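## 4. Puesta en marcha de las tareas de manipulación

Este apartado supone que el brazo ya está anclado, que la pinza Fokutel de dos dedos está montada en la brida y que la consola Iva reconoce ambos equipos. Si la consola muestra el aviso 2552, vuelva al apartado 3 y repita el emparejamiento antes de continuar.

### 4.1 Comprobaciones previas

1. Pulse la seta de emergencia y compruebe que la consola pasa a «Detenido». Gírela para rearmarla.
2. Revise el apriete de los tornillos de los dedos con la llave incluida en el kit.
3. Pase la mano por el recorrido de los cables, desde la base hasta la muñeca. Deben moverse sin tirones en todo el rango de la articulación 6.
4. Abra y cierre la pinza 12 veces desde **Iva > Pinza > Ciclo de prueba**. El ruido debe ser uniforme.
5. Anote el resultado en la hoja de servicio.

> **Precaución.** No introduzca las manos entre los dedos con el accionamiento activo, ni siquiera en modo manual.

### 4.2 Tarea de textil en cubeta

El programa «Textil» recoge piezas de tela y trabaja con recipientes de pared alta. Viene cargado de fábrica y solo hay que enseñarle la posición del recipiente.

1. Coloque el recipiente dentro de la zona de alcance y fíjelo si pesa poco.
2. Seleccione **Programas > Textil > Nuevo puesto**.
3. Lleve la pinza en modo manual hasta el borde del recipiente y pulse **Guardar borde**. Repita en el lado opuesto.
4. Ajuste la altura de paso. El valor inicial es de 600 mm sobre la mesa y sirve para la mayoría de las cubetas.
5. Ponga una sola pieza de tela y ejecute el programa a velocidad reducida.
6. Observe el agarre. La pinza debe tomar un pliegue estrecho y mantenerlo entre las puntas mientras el resto de la tela cuelga libre.

Con rizo grueso conviene elegir el perfil de cierre «Tejido grueso». El perfil estándar cierra más despacio y puede dejar escapar el pliegue.
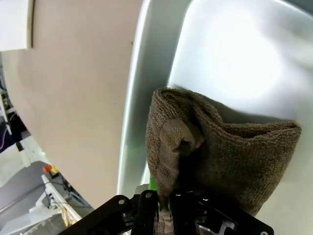

**¿Hay que volver a enseñar el puesto si se cambia la cubeta por otra del mismo modelo?**

Basta con repetir el paso 3 en uno de los lados. Si la diferencia entre el borde guardado y el nuevo supera la tolerancia, la consola pedirá también el segundo punto.

Notas:

- Las telas muy finas pueden pegarse a la punta al abrir. Active **Apertura doble** en las opciones del programa.
- Si la tela se engancha en el soporte de la pinza, detenga el brazo y retírela a mano. No la suelte con movimientos de la muñeca.
- El programa no distingue una pieza de dos superpuestas.

### 4.3 Tarea de objetos sobre mesa

El programa «Mesa» sirve para objetos rígidos o semirrígidos apoyados en una superficie horizontal. Requiere calibrar el plano de trabajo.

1. Despeje la mesa y límpiela con un paño sin pelusa.
2. Seleccione **Programas > Mesa > Calibrar plano** y toque los tres puntos que indica la consola. La operación dura about dos minutos.
3. Monte las puntas de goma. Deben entrar hasta el tope y quedar alineadas con el dedo.
4. Coloque los objetos con espacio suficiente para que los dedos bajen entre ellos.
5. Elija la dirección de aproximación. Para recipientes abiertos, use **Lateral** o **Por el borde**.
6. Ejecute un ciclo en vacío por encima de los objetos y después el ciclo completo.

> **Precaución.** Durante las primeras pruebas, no use recipientes con líquido. La pinza no es estanca.
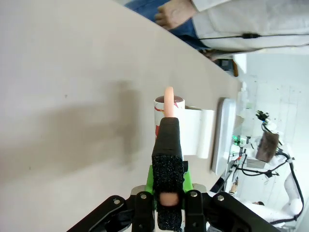 La distancia entre objetos es el ajuste que más incidencias genera en las primeras semanas. El programa calcula la trayectoria con el contorno de cada pieza, pero no reserva margen para el grosor del dedo con la espuma puesta. Con un vaso blanco de dibujo rojo y otro objeto blanco a su lado, por ejemplo, conviene aproximar la punta de goma por el lado libre del vaso y dejar la bandeja del borde de la mesa para el final. Si trabaja con la espuma, aumente el margen lateral en **Opciones > Contorno**. Las personas que se encuentren junto a la mesa deben permanecer fuera del radio de giro mientras el indicador de la consola esté en «Marcha».

### 4.4 Cambio de puntas y espuma

1. Lleve el brazo a la posición de servicio y corte el accionamiento.
2. Tire de la punta de goma en la dirección del dedo, sin torcerla.
3. Retire la espuma si presenta cortes o ha perdido adherencia.
4. Monte el recambio y repita el ciclo de prueba del apartado 4.1.

Los recambios se piden a Silleson con la referencia impresa en la bolsa. Las puntas de la serie Han no son compatibles con esta pinza aunque encajen. Las consultas sobre el programa «Textil» las atiende Meenakshi Shenoy; las de recambios y garantía, Darlene Gagnon. Los viernes el servicio técnico cierra a mediodía.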